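In Praise of the Hallway

When my husband and I were house hunting in Weltham a few years back, the agent kept apologizing for hallways. Every time we came to one she would hurry us along it, one hand already on the next doorknob, and say something about how a wall could easily come down. I didn't think much of it then. I do now, after living for 4 winters in a house where somebody took the walls down before we got there.

Ours is what the listing called an open plan. The front door opens straight onto the living room, which opens onto the kitchen, which opens onto the place where we eat, and the bedrooms hang off the sides like stalls in a barn. It photographs beautifully. It is also the loudest house I have ever lived in, and I grew up with three brothers. If I run the blender, my husband has to stop his phone call. If he watches the late game, I watch it too, in a manner of speaking, from under my pillow with my bedroom door shut tight.

I grew up in a house on Haworth Street that had a hallway right down the middle of it, long enough that we bowled in it with a tennis ball and empty soup cans (my mother put up with this until supper and not one minute past). It was dim and it smelled of floor wax, and there was a heater grate at one end where whoever was up first got to stand in their socks. The telephone lived out there too, on a little shelf, with a cord that reached just far enough for you to sit on the floor with your back against the linen closet. I had most of the important conversations of my teenage years on that floor.

I have heard all the arguments on the other side, and some of them are good ones. A hallway eats up space. You heat it and light it and sweep it, and you don't sit in it. A friend who is handy with a tape measure worked out that the one in her place takes up 70 square feet, and she pointed out that in her town you pay dearly for every one of those. She is right about the money. I would only say that she also has a baby who naps at two in the afternoon, and a piano, and that the two of them get along fine with a hallway in between.

What a hallway gives you is a little bit of notice. You hear footsteps coming and you have time to wipe your eyes or hide the birthday present. A guest can find the bathroom without the whole dinner table following the trip. And when you have been short with somebody at breakfast, as people are, it helps to have a few steps to walk before you have to be nice to the next person.

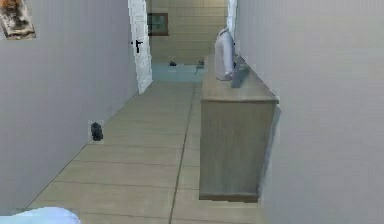

My other complaint is with the way we talk about "wasted" space in general. We never say it about a yard, or a porch, or the inside of a church. There was a builder out past Tumuten who put up a whole street of houses with no halls in them at all, and I went to look at one in December, when they had the heat on and cookies out. It was very pretty. I stood in the doorway of the main bedroom and could see directly into the refrigerator, which a nice young couple had just opened, and I knew what kind of yogurt would be in my dreams if I lived there.

So we are putting ours back, or a piece of it anyway. The estimate came to almost 3,000 dollars for one wall and a door with a proper latch, and my husband – who was the one who loved the open plan to begin with – said yes before I had finished reading it to him. The wall will run from the front door to the bedrooms. I want hooks on it, and a small lamp, and I have a framed map of Jatitz from my grandmother that has been leaning behind the couch the whole time we've lived here, waiting for somewhere to hang. The carpenter can start as soon as the lumber comes in.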